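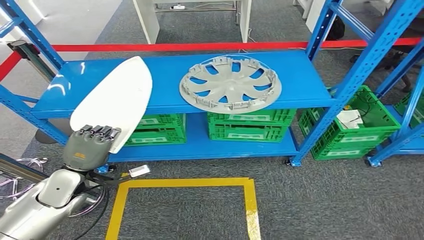
Edet two-arm handling unit at the Trevelville demonstration hall: the hand on a white plastic panel, with the parts shelving behind.

Edet – Humanoid Handling Unit for Parts Logistics

Product no. 2494
Manufacturer: Fluvari
Status: available for demonstration and pilot orders

Edet is a humanoid handling unit for the movement of molded and trim parts between shelving, crates and assembly stations. It is supplied with 2 arms, 2 jointed hands and the Usedura task software, and is intended for sites where parts differ in shape and are stored on standard racks.

Open day, 29 September 2024

Fluvari presented Edet to customers and training partners at its Trevelville hall. Ruth Sotelo, head of applications, opened the program, and Costel Jurić and Duván Echeverri ran the handling sessions. Visitors followed the work from behind the barrier belt and were invited to put questions to the operators between runs.

The demonstration area was arranged as a small parts store, with blue shelving on casters and green plastic crates. Parts on show included large glossy panels and a gray wheel hubcap. Floor positions were marked in yellow tape. Customers planning a pilot are advised to mark their own floor in the same manner before installation.

Questions from visitors

Several guests asked whether existing racks must be replaced. They need not be, provided that shelf heights are entered in Usedura during setup. Large panels require a separate grip profile – this is included in the standard delivery. Crate labels may remain in their usual place.

Further demonstrations

Group visits to the Trevelville hall are arranged by appointment. The hall admits up to 200 visitors per day, and closed shoes are required. Companies may bring their own sample parts if drawings are sent in advance to Tanko Odukoya, customer demonstrations.

Related items: Usedura task software, grip profile set, operator training course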